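Week 2 handout: Contrast, or why the reader squints

Last session we got as far as the gray scale before the projector gave up. Please read the Bralard chapter anyway - it is dull, but it is short.

Contrast is the difference in lightness between a thing and whatever sits next to it. Pale yellow type on white is cheerful and unreadable. Students who set their Magsi poster that way last term received a cheerful, unreadable grade.

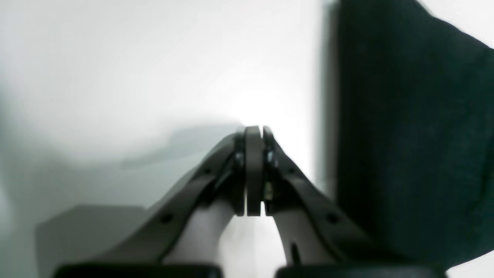
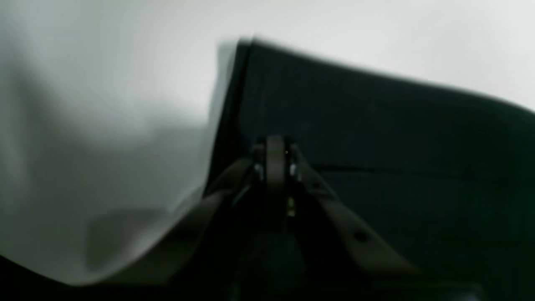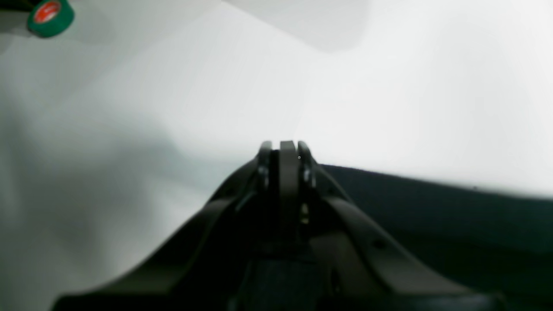
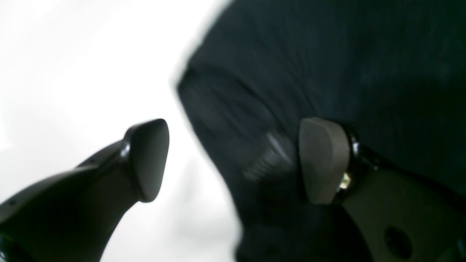 Dark shapes at close range. In the second and fourth, light also meets dark fabric.

Rules of thumb for the assignment:

Squint at your layout. Whatever disappears was too weak.

Print one copy in black and white. Color hides a great many sins, and the office copier forgives none of them.

Body text no smaller than it needs to be for someone over 18 who has misplaced their glasses.

Assignment: redesign the Kumport ferry notice so that it can be read from the far side of the room. The original runs to 665 words. You may cut. Please cut. Bring 2 versions, one light on dark and one dark on light, and leave Cuter Sans at home.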